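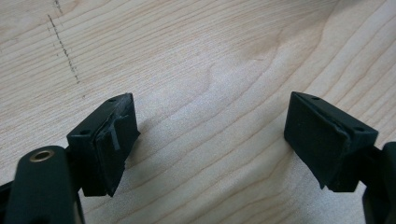 Oiling the table took most of Sunday morning. It is the small pale one from Enarard, and the spare-room shelving is being replaced by whatever will fit on top of it. I used a matt hardwax, two thin coats, cut back with 400 grit between them. The grain sweeps across at a diagonal and bends into a hook-shaped swirl at one point, so I wiped along the curves and took the surplus off with a dry cloth. The faint dotted line near the swirl is still there. It may be pencil. I have left it alone, as further sanding would dip the surface.

Next, the books. The organiser is blue plastic with three upright compartments, perforated sides and a slatted base. Paperbacks go in spine outwards, tallest against the higher rear panel. Cathal Cullinane suggested lining the base with card to stop the slats marking the lower edges. I have not done so yet.
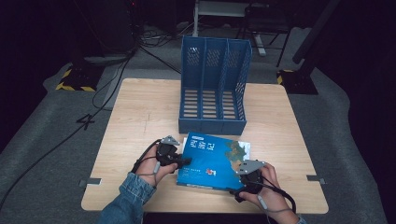 Journey to the West, before filing. All three compartments still empty.

The order is by height first and by language second. Ludmila Zeman files by author, which works on a full-length shelf and wastes space in a box this narrow. Anything over 307 mm stays on the Drormont shelf in the hall.

The metal block is solid, with a brushed finish, and serves as a bookend or a prop. With its end under the map side, it holds that edge clear of the wood.

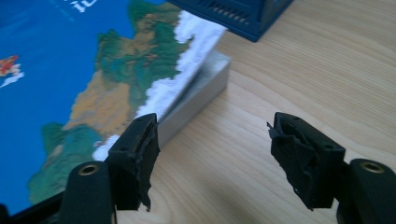 Still to do

Cut the card liner. Put felt under the block before it scratches the oil. Ask Pramila Khurana for the rest of her paperbacks.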